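Review: Jillum, a subscription service for following foreign policy

I have been paying for Jillum since January, and I have used it most working days since then. It is a web service, with a phone app, that gathers government statements, treaty texts, sanctions notices and legislative votes on foreign affairs and puts them in one place you can search. I teach an evening course on international relations and write a small newsletter on trade and alliances, so I am close to the kind of customer it was built for. I paid for my own subscription.

What you get

The basic plan costs $17 a month. It covers the daily digest, the search tool and alerts for up to eight countries. The full plan costs $19 more on top of that and adds the voting database, the treaty comparison tool and unlimited alerts. I started on basic and moved up after a few weeks, mainly for the comparison tool.

The service says it follows 138 governments. Coverage is uneven. The large European foreign ministries are very well covered, as are Japan, South Korea, Canada and Australia. Statements from those usually show up the same day. For much of Central Asia and West Africa you get the main press releases and not a lot else, and the machine translations are rough enough that I would not quote from them.

The daily digest

The digest arrives at 6 a.m. and is the part I use most. It is short. Each item has a headline written by the staff, two or three sentences of summary, and a link to the original document. The summaries stick to what was said and who said it. I have checked a fair number of them against the originals and found only one real mistake, where a deputy minister's remarks were credited to the minister. It was fixed by lunchtime, with a note.

There is very little opinion in it, and I like that. Most newsletters in this area tell you what a speech means before they tell you what it said. A reader who wants analysis will have to get it elsewhere. I still read two magazines and a couple of think tank feeds alongside it.

The Saturday edition is longer and covers one topic in depth. The one on basing agreements was very good and I have used it in class. The one on fishing rights was mostly a list of links.

Search

Search works well if you know roughly what you are looking for. You can filter by country, by the body that issued the document, by date and by type. Searching for an exact phrase is fast and reliable, and it is handy for tracing when a government started or stopped using a certain form of words. I used it to see how one ministry's language on a border dispute had shifted over several years, and a job that used to take me a weekend took an evening.

Broad searches are weaker. Type in something like "arms control" and you will get a flood of results in an order I have never been able to make sense of. Sorting by date helps. The archive is also thinner the further back you go, and scanned documents are often missing from the results even when they are in the collection.

Treaty comparison

You pick two texts, or two versions of the same text, and see them side by side with the changes marked. For trade agreements this is excellent. The marking is clear, you can hide sections you do not need, and footnotes are handled properly. It prints cleanly too – I hand the printouts to students.

Very long annexes slow it down badly. On my older laptop a full tariff schedule froze the browser twice. The support desk told me to split the annex into parts before comparing, and that does work, though it is a chore.

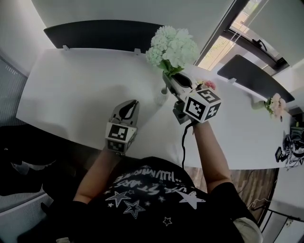
How it compares with the others

I had used Fimis before this, and I tried Gilchrist for a month while deciding. Fimis is cheaper and has a better phone app, but it leans heavily on news stories and often does not link to the original document at all. If you mostly want to keep up with events, it will do the job. Gilchrist is aimed at law firms and embassies and is priced that way. Its sanctions coverage is deeper than Jillum's, with full histories for each listed company, and its search is better. I could not justify the cost for a newsletter.

Jillum sits between them. It has the documents, it is easy to read, and one person can afford it.

Things I would change

Alerts come by email only, and you cannot bundle them. During a busy summit week my inbox filled up and I ended up turning off half of them. The phone app does not remember where you were in a long document. The voting database covers national legislatures but leaves out most committee votes, where a lot of foreign aid decisions get made.

Canceling or changing plans has to be done by email as well. Mine took three days to go through. The company, based in Jedoddale, answers politely but keeps short hours.

Who should buy it

Teachers, freelance writers and graduate students who work from primary documents will get their money's worth from the basic plan. Try that first and see how often you run into the limits. The full plan makes sense if you compare texts regularly or need more than eight countries. Anyone working mainly on sanctions should look at Gilchrist, if someone else is paying.

I have renewed the full plan for another year.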